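Toile cirée sur la table de la chambre : ça tient ou pas ?

nustu_82
Inscrit en février
Bonjour à tous. Dans notre petit appart, la table où on mange est collée au lit, donc je cherche une nappe qui s'essuie. On me vante la toile cirée partout. J'ai un doute. Celle de ma mère collait aux avant-bras et sentait le plastique pendant des mois. Quelqu'un en est content après plus d'un an ?

Taheri
Oui, moi. Deux ans avec la même, à carreaux jaune-vert et blanc, la table à côté du lit comme chez toi. Un coup d'éponge et c'est réglé. Les fruits y restent toute la journée, dans une assiette à bord fleuri.

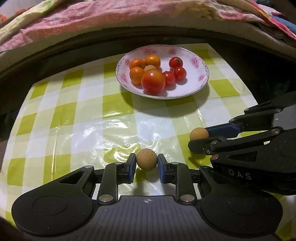 Le seul vrai défaut, ce sont les plis. J'ai attendu, ils ne sont pas tous partis.

gaston.b
Mouais. « Un coup d'éponge », on lit ça partout. Et le curry ? Et le stylo bille ? La mienne a gardé une auréole orange dès le premier mois. À côté d'un couvre-lit rose à fleurs pâles, en plus, les carreaux, faut aimer.

Taheri
Les goûts, hein... Le stylo, non, ça ne part pas, je te l'accorde. Le curry je n'en fais pas.

gaston.b
Donc ça résiste à ce que tu ne renverses pas. On avance.

Anjani Wijaya
J'en ai eu 2, une fine et une épaisse. La fine s'est fendue aux coins de la table, l'épaisse tient encore. Regardez le grammage avant le motif. Par contre je ne crois pas du tout aux annonces « sans odeur » : la mienne a pris l'air au balcon un bon moment avant de rentrer dans la chambre.

nustu_82
Merci. Ma table fait à peu près 123 cm de long, vous laissez retomber combien ?

Anjani Wijaya
Une main de chaque côté. Plus, on s'assoit dessus en se levant du lit et tout vient avec.

gaston.b
Ou alors table nue et chiffon. Gratuit.

nustu_82
Elle est en bois brut, elle boit tout. Bon, je vais déjà demander un échantillon de l'épaisse et lui mettre du curry dessus.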